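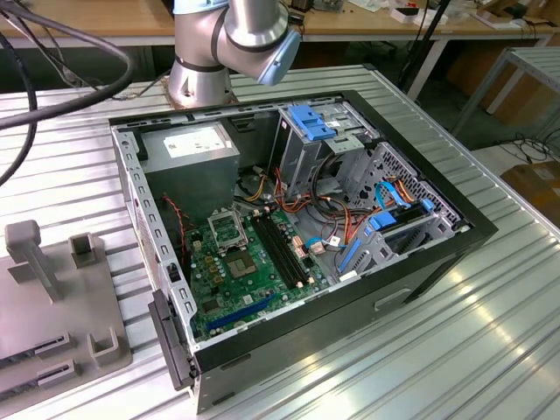
Search this site Search Go

Looking After Old Computers, session 2: keeping notes as you go

Hello again! Last time I went on far too long about screws, so this week is mostly about paper. I know, I know, but I've lost more evenings to bad notes than to bad parts.

Get yourself a cheap notebook (not your phone, your phone goes flat) and give every machine its own page. At the top goes the maker, the model and what the owner told you was wrong, in their words. "It makes a sad noise" is fine, write it down! I once tidied up a complaint into something cleverer and spent nearly 20 minutes chasing the wrong fault.

After that, put down each thing you unplug, in order, with a little sketch of which way round it went. My sketches are dreadful. Yuk-lan Tsai's are lovely and she has kindly let me copy two of them for the back of this handout.

Labels next. Masking tape and a soft pencil, one piece on the cable and a matching one beside the socket, but never over a vent or a chip. Screws go in an egg box, numbered to match your notes.

A word about memory, as Tassanee asked in August: if you're ordering a replacement, copy the whole code off the old stick, including the dull bits at the end. Those are usually the bits the shop wants.

For next time, please read pages 159 to 216 of the Flurnton booklet (skip the part on printers, unless you like printers) and bring one filled-in page from your notebook. Messy is fine. I'll bring the spare egg boxes.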